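# « Le bras, tout le monde en a un. Ce qu'il fait avec une canette, c'est autre chose » 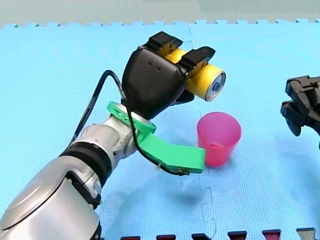 *La canette jaune tenue à l'horizontale près du gobelet rose, sur le tapis bleu. Le support vert est imprimé en 3D.*

Je suis arrivée chez Tonow avec une liste de questions très sérieuses sur les cadences et les interfaces, et j'ai passé la première demi-heure à parler de tapis en mousse. C'est Isabelle Dufour qui m'a ouvert, un gobelet dans chaque main. Elle s'occupe du kit Soomro depuis ses débuts, et elle en parle comme d'autres parlent de leur potager : beaucoup, et avec les doigts pleins de terre.

Le kit, pour ceux qui ne suivent pas, se loue ou s'achète. On reçoit de quoi équiper deux bras, un jeu d'objets du quotidien, des pièces imprimées et un accès au logiciel. Tout le reste (la table, la patience) est à la charge du client.

« Au départ on vendait de jolies démos, me raconte Isabelle. Un cube, une case, le cube dans la case, bravo. Et puis un client nous a demandé de faire basculer une canette au-dessus d'un gobelet et là, on a ri jaune ! »

Verser, donc. Ça paraît bête, mais je lui fais remarquer que moi-même, un matin sur trois, je rate ma tasse. Elle hausse les épaules. « Il faut tenir la canette sans l'écraser, la coucher, viser un bord assez étroit, et garder l'autre bras à portée sans qu'ils se cognent. Nos clients veulent voir ça. Le cube, ils s'en fichent. »

Darius Matei nous rejoint avec son café. Il dessine les pièces imprimées, dont la fameuse bride verte qui se serre autour du poignet, juste derrière la pince. Je lui demande pourquoi ce vert-là.

« Parce que j'avais 2 bobines à finir. » Il réfléchit. « Non, et aussi parce qu'on la repère tout de suite quand elle a tourné. Une bride noire sur une pince noire, vous pouvez la chercher longtemps. »

Il me montre ensuite comment on la pose : le collier d'abord, on serre à la main, puis le câble, qu'on laisse faire une boucle ample avant de le clipser sur la patte. J'ai essayé. J'ai serré trop tôt, évidemment, et il a fallu tout redémonter, mais en 7 minutes c'était en place et j'étais assez fière de moi. La notice, en revanche, mérite un vrai coup de balai : les schémas sont minuscules, et l'étape du câble arrive après celle où l'on en aurait besoin. Darius le reconnaît sans se faire prier. « Je l'ai écrite en septembre, très vite. Elle est sur ma liste. »

Et le prix ? Le jeu complet, sans les bras, coûte 2 000 euros. J'ai dû faire une drôle de tête, car Isabelle a enchaîné aussitôt : « On paie surtout l'assistance. Quand ça coince, vous appelez et c'est l'un de nous qui décroche. »

J'ai vérifié auprès d'une cliente, Samina Dhanial, qui a installé le kit dans l'atelier d'Illex, à Vundville. Elle est plutôt contente, avec des réserves. « Le support est très bien, rien à dire. Les objets fournis, je les trouve un peu légers, on a fini par mettre les nôtres. Et le tapis puzzle, au début, je l'ai pris pour une blague ! Maintenant j'en ai mis dans tout l'atelier. Quand un gobelet tombe, il tombe sur du mou. »

Elle regrette aussi que le logiciel ne permette pas de renommer les essais une fois enregistrés. Je transmets la remarque à Isabelle, qui la connaissait déjà (visiblement, Samina téléphone souvent). C'est prévu pour la prochaine version, sans date annoncée.

Avant de partir, je demande à Isabelle ce qu'elle aimerait ajouter au kit si on lui laissait carte blanche. Elle n'hésite pas une seconde : « Une carafe avec une anse. Darius ne veut pas en entendre parler. »

De l'autre côté de la pièce, Darius confirme.

*Kit Soomro, à la vente ou à la location auprès de Tonow. Propos recueillis par Rodica Mihăilă, 20/12/19.*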